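January 6, 2022
Posted in Home & Cleaning

Wax on my grandmother's tablecloth — can it be saved?

We had a big family dinner over the holidays and one of the red candles ran all down its holder and onto the cloth. It's a cotton one, white with a woven border, and it came from my grandmother, so I really don't want to ruin it. The spot is about the size of my palm with a few drips trailing off it. I picked at the edge with my thumbnail and a bit came off, but there's a pink stain under it. I haven't washed it yet. My neighbor says boiling water, my aunt says the iron, and the label fell off years ago so I have no idea what it can take. Help!
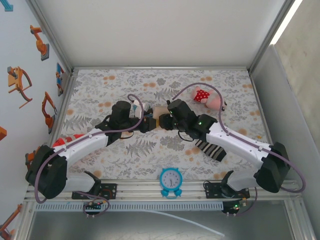 Also, if it matters, our washer is an old Lorkard top loader and the hottest setting is pretty hot. I would rather ask first and wash later. Thanks in advance!

3 answers

Oh, you can absolutely save this, and good for you for not washing it yet! I have gotten candle wax out of cotton more times than I can remember and it is one of my favorite stains, because so much of it comes out in front of your eyes.

Start cold. Put the cloth in a bag, put the bag in the freezer for an hour or two, then lay it flat and lift off what you can with a butter knife held nearly flat. Go easy near that woven border. Drips usually pop off whole. The big patch will crumble and leave a greasy shadow, and that part needs heat.

Get a stack of plain paper towels (no printed ones, the ink can move). Two layers under, two on top, iron on low with no steam. Press for a few seconds, lift, look. The wax soaks up into the paper and you swap in a clean piece. Keep going until the paper stays clean. It is so satisfying.
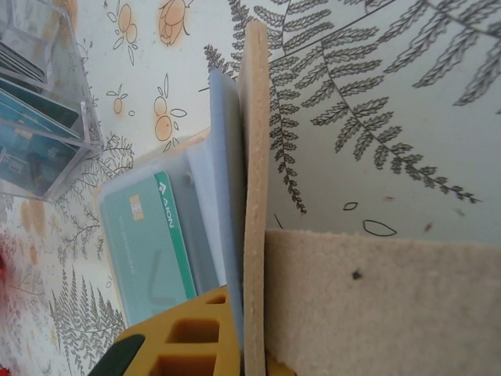 Stilex
Regular contributor, Home & Cleaning

Now the pink. The dye is a separate job from the wax. Dab rubbing alcohol on a hidden corner first and wait to see if anything changes. If it's fine, work on the spot from the back with a white rag, always moving to a clean bit of rag. After that I soak in cool water with oxygen bleach, the powder kind, going by the amounts on the tub. Mine once needed 24 hours and then a second soak — don't give up after the first one!

Whatever you do, no dryer until the color is gone. Hang it up, look at it in daylight, and go again if you need to.
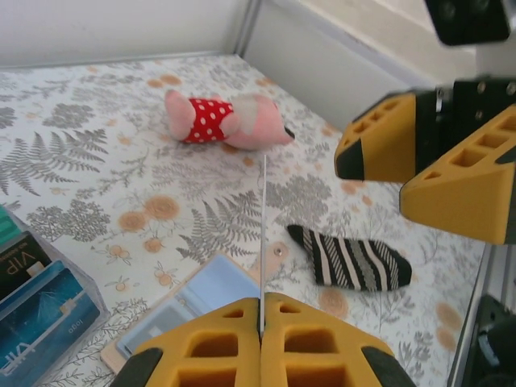
One more thing for the ironing step. If the wax is thick, change the bottom towels as well as the top ones, or you'll just be pressing it back in. I forget this every single time.

Hegarty
Member

Boiling water worked for me but it was a plain white sheet. Stretch it over a bowl and pour from up high. Wouldn't do it on anything old.

Verstead
New member

Following this, I have the same thing with a green candle from July. Is it too late for mine? It went through the wash 3 times already and the wax is gone but there's still a green ring. I'm going to try the alcohol tonight!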